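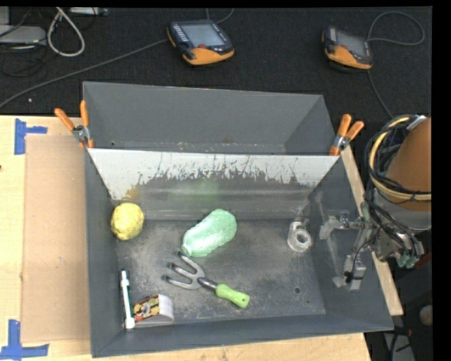

How does a cartoon character get its voice?

A real person stands in a small quiet room and talks into a microphone, and later on the artists draw the mouth to match. That person is called a voice actor. I've been one for 11 years, and my best-known part is a grumpy snail called Driter, so if you've ever heard a snail complain about lettuce, hello, that was me.

When I tell kids this they nearly always think the cartoon comes first. I thought so too! I pictured myself watching a finished snail slide across a screen while I tried to keep up with his mouth. Sometimes it does work that way, when a show was made in another language and we're putting English voices on top. That's called dubbing, and it's really tricky, because the mouth is already moving and you have to fit your words inside it. But for most new cartoons the voices get recorded first.

So what's the room like?

It's called a booth and mine is about as glamorous as a cupboard. The walls are covered in soft lumpy foam that soaks up sound. Try clapping your hands in the bathroom, then go and clap in a wardrobe full of coats. Hear the difference? The bathroom rings and the wardrobe goes sort of flat. We want flat. The sound people can add an echo afterwards if the snail falls down a well, but it's very hard to take an echo out.

There's a window, and on the other side sits the director. On The Sondska Garden (that's the snail show) it was Annunziata Russo, and she talks to me through my headphones. She says things like "same again but sleepier" or "you've just remembered you left the oven on". Snails don't have ovens, but I know exactly what she means.

Do you learn all the words off by heart?

No, and I'm very glad. Actors in a play have to, but I get to read mine from a script on a stand. An episode of Sondska has 239 lines for everybody put together, and a lot of Driter's are only grunts. The one thing I must not do is rustle the paper. The microphone hears everything. It hears pages and jingly bracelets, and it definitely hears your tummy, so I eat a banana before every session. Noisy jackets are out as well. I wore a raincoat in once and we had to stop after one word.

How do you make a funny voice?

This is my favourite bit! Everybody's voice starts in the same place. You've got two little folds in your throat, called vocal folds, and when you breathe out past them they wobble very fast and make a sound. Put your fingers gently on the front of your neck and hum. Feel the buzz? That's them.

When the folds are stretched tight they wobble faster and the sound goes high. When they're looser it goes low. Then your mouth, tongue and nose change the shape of the sound. Say "good morning" with a great big smile. Now say it with your lips pushed out like a fish. Same words, same person, two quite different characters.

For Driter I tuck my chin down and talk slowly out of one side of my mouth. I look ridiculous. My friend Thomas De Luca plays Camacho the beetle, and he can't do Camacho unless he's standing on his toes. We move our whole bodies, even though the people at home will never see it. If the snail is meant to be running (he's tried it once) I jog on the spot, and you can hear it in my breath.

Doesn't it hurt?

It can, if you're silly about it. Shouting is the worst. We always save the shouty lines for the end of the day, so if my voice gets tired I can go straight home and be quiet. I drink lots of water, and I warm up by blowing raspberries and sliding my voice up and down like a siren. If a voice scratches your throat, stop doing it and find an easier one.

Does anyone else help?

Heaps of people. Lucrezia Costa writes the scripts. Amedeo Ferri makes the noises that aren't voices, like footsteps and doors and squelches, and his job is called foley. Driter's slime is Amedeo squeezing a wet sponge next to the microphone. Then the artists listen to all our recordings and work out which shape the mouth should be for each sound. Look in a mirror and say "mmm", then "ooo", then "eee". Those are three of the shapes, and once you know them you'll spot them in every cartoon you watch.

How do you get the job?

You try out, which is called an audition. Lots of other people try out too, and mostly they pick someone else. Before Sondska I auditioned for a talking kettle, a pirate's left boot and the wizard in Breltine, and I didn't get any of them. I was pretty sad about the boot.

If you'd like to have a go, start by reading out loud. Pick a picture book with 4 characters in it and give each one a different voice, then see if you can keep them all the same right up to the last page. It's harder than it sounds! I still get mixed up, and my little nephew always tells me off when the bear starts talking like the duck.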